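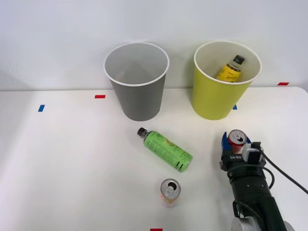 Pestdale, October

I've been taking my cans and bottles back for the deposit since I was a kid, and I reckon we've made it far too much of a chore. Last Tuesday I drove 43 minutes to the depot at Gonemen with two garbage bags in the boot, queued behind a bloke with a trailer, and came home with eight dollars and a sticky back seat. Who's that for?

My neighbour Indira Thomas gave up ages ago and chucks the lot in the kerbside bin (no judgement, she's got three kids!). What I'd love is a return point at the shops, where you're going anyway. Clasorano has one next to the bakery and people use it, even in the rain. Council says ours would need 622 signatures before they'll look at it. We've got 200 so far, and the petition's on the counter at the newsagent, next to the lotto forms.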